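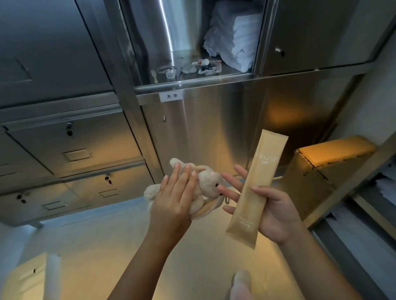

Musa Osagie asked after the last lecture why we can't just film a person doing the job well, once, and give that to the policy. Short answer: one good run tells the learner nothing about what to do when it drifts. Long answer is the rest of this handout.

Notes, week 7. Collecting demonstrations, part 2

Recap. Behavior cloning = supervised learning on (observation, action) pairs. Errors add up. Learner ends up in states the demonstrator never visited, has no label there, gets worse. So: spread of starting states matters more than polish.

What to vary
- object pose. A soft thing with ears or a ring on it doesn't have "a" pose, so just drop it and start
- which hand does what
- background. Steel cabinets reflect light, labels and open doors change what the encoder sees
- the person. Habits leak in fast (Zakhar Romaniuk's set from February: he always reached right hand first, model learned exactly that)

Hands as data
Human hands, head-height view. Cheap, quick, no teleop lag. But no joint angles and no force. A flat palm on a plush toy could be resting or pushing hard, pixels don't say. A squeeze tube is the same problem, grip force is the whole task and it's missing from the record. Options: wrist sensor, glove, or infer it from deformation (weak, see reading).

Occlusion. Fingers wrapped behind an object are gone from a single view. Don't let annotators guess, they mark "hidden" and move on. Guessed labels were the biggest source of noise in the Bultura set.

Episode rules for the lab
Start recording before the hands come in. Stop after they leave. Keep fumbles!! Recovery is the part we are short of. Discard only if the camera slipped or the wrong task was loaded.
Up to 32 episodes per person per session, then swap. Tired people get sloppy in a very uniform way.
One line of text per episode, plain verbs, written the same day. "moves tube to shelf" fine, "tidies up" not fine.

Split by person and by room, never by frame. Neighboring frames in train and test = a lovely number that means nothing. Heiðrún will show the Rautiainen plots on this in section, 4 pm.

For next time: read ch. 11, skip the proofs. Bring your episode sheet filled in, inlcuding the ones you threw out and why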